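Small Storage Gets Its Own Shelf at Deswood Design Store

The Deswood household design store will open a section for tabletop storage in January, the store announced on Sunday. The section will carry 12 products for jewelry, keys, and other small items, selected from 411 submissions by makers and importers.

Gerrit Coetzee, head of buying at Deswood, said the store had received steady requests for organizers that fit on a dresser or a narrow hall table. Customers asked in particular for drawers they could see into without opening.

One of the pieces chosen is a cream-colored cabinet with smoothly rounded panels and clear plastic drawers. It is entered in the catalog under the name Skoton and will be offered in a first run of 500 units.
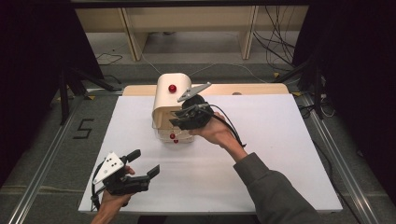
The Skoton cabinet, with its arched top and red knobs.

The cabinet is intended for everyday pieces such as bracelets, rings, and watches. According to the catalog entry, it may be used alone or placed beside a mirror. Deswood advises customers to wipe the drawers with a soft, damp cloth and to avoid abrasive cleaners, which can cloud clear plastic.

Submissions were reviewed over two rounds. In the first, the buying team checked overall size, finish, and ease of cleaning. In the second, the remaining products went to customers registered with the store's home panel, which has 1,048 members. Panel members were asked to comment on how readily a single piece of jewelry could be put away and found again.
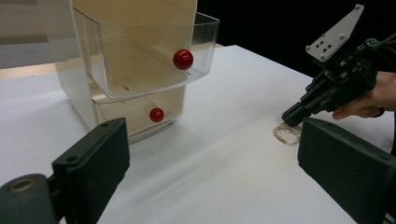
Dwynwen Owen wrote in response to the announcement that see-through drawers suit people who forget what they own, but that fine chains still tangle when several share a drawer. She asked that dividers be sold separately.

Deswood confirmed that dividers are under consideration and that no price has been set. The new section will be located on the ground floor, next to bedroom furniture. Members of the home panel will be admitted at 9 a.m. on the opening day, one hour before the general public.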